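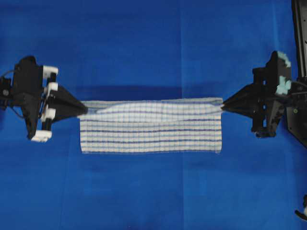

Will a machine fold my dish towels before I retire?

My mother ironed dish towels. I don't, but I do fold them in thirds and then in half, and I have been doing it long enough that my hands go ahead without me while I listen to the radio. So when people ask me (and they do, now that I've written about this twice) whether the robots are coming for the laundry, I always start with the towel. It's the easiest thing in the basket! It's flat, it has four corners, it even has stripes to line up by.

And still, getting two sets of robot fingers to hold a towel by its two top corners and pull that edge tight is a real piece of work. Cloth bunches. It ripples in the middle and goes wherever it likes. A mug stays a mug when you pick it up, but a towel is a different shape every second, and the machine has to keep up with it. I folded 40 of them one evening in February just to pay attention to what I was doing, and I noticed how much of it was feel – a little tug here, a little smoothing with the side of my hand – and how seldom I looked.

I used to work in the linen room at Flendard, where we did 200 pieces before lunch on a good morning, and we had a big flatwork folder that was wonderful with sheets and hopeless with anything small. Somebody had to feed it, too. People forget that part. The machine did the folding, and we did the finding of corners, which was most of the job if you ask me.

So my answer for now is a warm maybe. One towel on a clear surface, sure, I can believe in that. A whole basket with a sock stuck inside a pillowcase is another matter, and I'd want to see it done in a kitchen like mine, with the dog around.

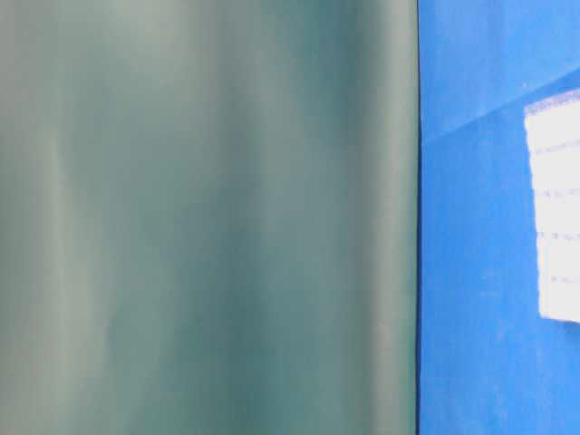
Szu-yu Yuen wrote in after my last post to say I'm being too gloomy, and that I should be asking about price and not about skill. Her feeling is that a slow machine is fine if it runs overnight and you only have to put things away in the morning. I've thought about that all week, and I think she may be right about the slow part. I wouldn't mind if a towel took 8 minutes, as long as they weren't my 8 minutes. It's the putting away I'd still pay good money to be rid of, and my linen closet has a door that sticks.

Anyway, the dryer just buzzed, so I'm off to do it the old way.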